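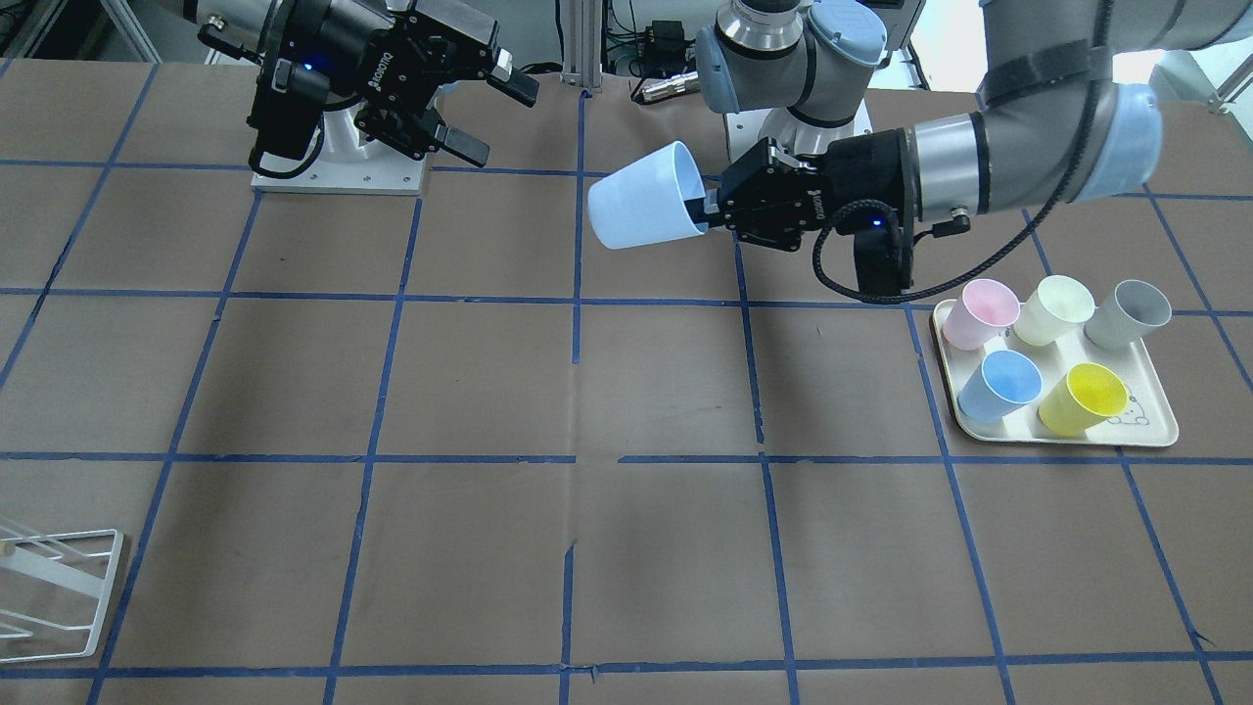

How long should you leave a sourdough starter before you bake with it?

Give it two weeks of daily feeding, and a few days more if your kitchen is cold. Mine took 19 days the first time, in a draughty rental in Whitlock, and I nearly tipped it down the sink on day six when all the bubbles vanished. So glad I didn't!

What you need

A glass jar that holds 1,000 mL, a set of kitchen scales, wholemeal flour, plain white flour and tap water that has sat out overnight. A rubber band is handy for marking the level. Don't screw the lid down tight.

Days one to three

Mix 50 g of wholemeal flour with 50 g of water until there are no dry bits. Scrape down the sides, rest the lid on top and put the jar somewhere out of the sun (mine lives on top of the fridge, next to the good teapot). Leave it alone for a full day. On day two, stir it and have a sniff. On day three, throw out all but a big spoonful and feed what's left with 50 g of flour and 50 g of water.

You might see a huge burst of bubbles here and think you've cracked it. Lovely to look at, but it's too early to bake. Keep going.

Days four to ten

Same routine each day: discard, feed, stir, rubber band at the new level. I switch to half wholemeal and half white at this point. It may go flat and smell a bit like old socks or nail polish remover. If you see pink or orange streaks or any fuzzy mould, bin the lot and start again with a clean jar.

If it's still sluggish after a week, try a warmer spot. Kelly Mapplebeck, who got me into all this, puts hers in the oven with only the light on, and it goes off like a rocket. Stick a note on the oven door if you do this. She has preheated one.

Day eleven onwards

Now it gets exciting! Watch for the starter to double within six hours of a feed, and to do it several days running. The smell should be sharp and a bit fruity, like yoghurt or green apple. Once it's reliable, you can bake.

My everyday loaf makes a dough of 900 g or so, which fits a medium cast iron pot: 500 g bread flour, 325 g water, 100 g bubbly starter and 10 g salt. Mix it after tea, give it a few folds before bed, and shape it in the morning if your kitchen's cool. In February I mix it at dawn instead, otherwise it's soup by breakfast.

Keeping it going

Bake once a week? Keep the jar in the fridge and feed it every Monday, then take it out the day before you want bread and feed it twice. Save the discard for pancakes or crumpets. The crumpets are so good that I now make extra discard on purpose.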